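Ticket 454: Shipping labels drift down the page after the first few prints
Customer: Akgül Shirts, Turumthorpe packing room
Product: Skekon desktop label printer, USB
Priority: Normal
Status: Closed

Reported problem

Customer prints shipping labels in batches from the order page. The first label in a batch is fine. By the third or fourth one the address has moved down, and after that the bottom of the barcode is off the label. The carrier has refused several parcels. Customer says this started in May after they opened a new box of labels, but they also moved the printer to another computer that same week, so it could be either.

9:10 a.m. Ondville
Asked for the label size, the driver version, and a test page printed from the button on the printer itself. Also asked if single labels printed one at a time come out right.

9:45 a.m. Customer
Label size on the box is 4 x 6. We don't know where to find the driver version. The test page looks normal. One label at a time is okay for a while and then it isn't.

10:05 a.m. Ondville
Test page is good, so the print head and the feed roller are probably all right. Sent steps for the driver version (printer properties, last tab, bottom line). Asked customer to hold the feed button until the light blinks twice, then let go. This makes the printer measure the gap between labels again.

10:40 a.m. Customer
Did the two-blink thing. It fed out four blank labels and stopped. Printed seven after that. The first five are good and the last two are low, though less than before.

Driver says 3.1.

11:15 a.m. Ondville
3.1 is the driver that the computer installs by itself when you plug the printer in. It assumes a continuous roll and ignores the gap sensor, so any small error adds up from one label to the next. That fits what you are seeing. The old computer most likely had the full driver on it.

Steps sent:

1. Turn the printer off and unplug the USB cable.
2. Remove the printer from the list of devices. Check the box that says to remove the driver too.
3. Restart the computer.
4. Run the full Skekon installer. Do not plug the cable in until it asks you to.
5. In printing preferences, set the media type to "Labels with gaps" and the size to 4 x 6.
6. Run the two-blink calibration again.

1:30 p.m. Customer
Step 2 didn't work. It says the driver is in use.

1:50 p.m. Ondville
There is a job stuck in the queue. Open the queue, cancel everything, then close the browser tab with the order page. The print helper for that page holds on to the driver as long as the tab is open. Then try step 2 again.

2:35 p.m. Customer
That got it. There were 345 jobs in the queue, which we guess were all the retries. The new driver is in. The settings went back to 4 x 4 after the restart and we had to change them a second time.

2:50 p.m. Ondville
The size has to be set in two places. Printing preferences only covers the current user. For it to stick, go to printer properties, Advanced tab, Printing Defaults, and set it there as well. Please print a batch of at least 50 and let us know.

4:20 p.m. Customer
Ran a batch of 200. All straight. Barcodes scan on the phone app. One label had a faint stripe down the left side, about a third of the way in.

4:30 p.m. Ondville
A faint stripe that runs the full length of the label is usually dust or a bit of adhesive on the print head. Turn the printer off, let it cool for ten minutes, wipe the head with a cleaning pen or a lint-free cloth and isopropyl alcohol, and let it dry before you print. Don't scrape it with anything.

The customer's catalog question (teal tee, short sleeve, missing from the product list on the order page) has been moved to its own ticket.
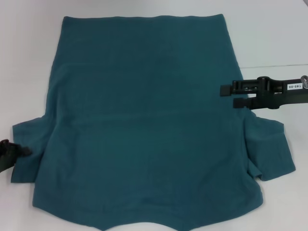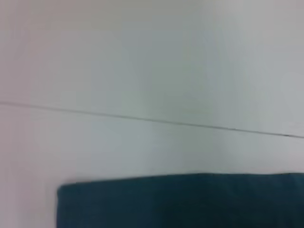

Posted by: Ondville Support Desk, second line

Closing notes

Cause: basic driver installed automatically on the new computer, gap sensor not in use. The new box of labels had nothing to do with it. Customer put the old labels back in for a short run under the new driver and got the same good result.

If the drift comes back, check the driver version first. A system update can put 3.1 back without asking. The full driver shows a Skekon logo on the preferences page and the basic one does not.

Customer cleaned the head and reports no more stripes. Reply to this ticket within 7 days to reopen it.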